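From: Kamran Sadeghi
To: Hostham household list
Date: 18 March 2023
Subject: Re: Folding kitchen towels

> Does anyone fold on the worktop? My ironing board has gone and
> the bed is too low for my back. I have 70 towels and cloths to
> get through before the move.

I do all mine on the kitchen worktop, next to the hob. I put a light blue mat down first and keep the heap at the far end, against the wall.
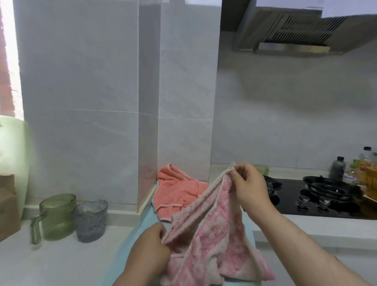
Take the thick fluffy ones by a corner and a lower fold and pull them out diagonally before you lay them down. Ribbed ones I leave till last.

Thin cloths go in half, then over again into a band. I pinch both ends and turn it towards me. Four to a pile is enough or they slide about in the drawer.

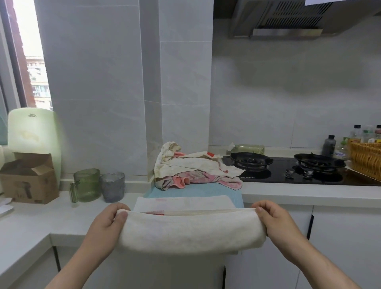
Cream towel going over, with the rest of the heap behind.

If yours are stained, put those in a separate pile for floors.

Kamran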